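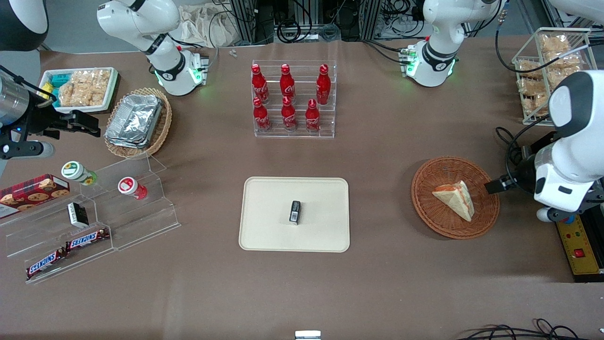
Tips for sharing a snack counter with a pair of robot arms

The arms came to our break room kitchen at Tralham in June, and I've been collecting little tricks ever since, so let me pass them on! First one: give every kind of thing its own home and keep it there. Our Coke bottles go in a clear tiered rack, two rows of three, with the back row higher so the front row doesn't hide it. The sandwich gets a round wicker basket all to itself, and the foil containers have their own.

Leave the middle open. We keep one plain tray in the center for whatever is being handed over (a lunch tray with rounded corners is great for this, no sharp edges to catch a sleeve).

Stepped stands beat flat shelves. Small jars go up top, candy bars on the lowest step. You'll find them faster too, arms or no arms.

Restock before the rush. I used to spend my whole morning putting together 75 snack orders by hand. Now I fill baskets, check dates and talk to people, and I'm home with feet that don't hurt. Han-gyeol Jeon on the Stikudon shift has started baking for us with the extra hour, and the lemon bars are wonderful.

Learn where the red button is, and show every new person on day one. Keep bags and mugs away from it.

Tie up loose cables before you mop. Wipe the counter with a barely damp cloth, and only when the arms are switched off.

Still working on: soft fruit. Peaches bruise, grapes roll everywhere. If your kitchen has cracked grapes, please write in!

Updated 19 Sep 2023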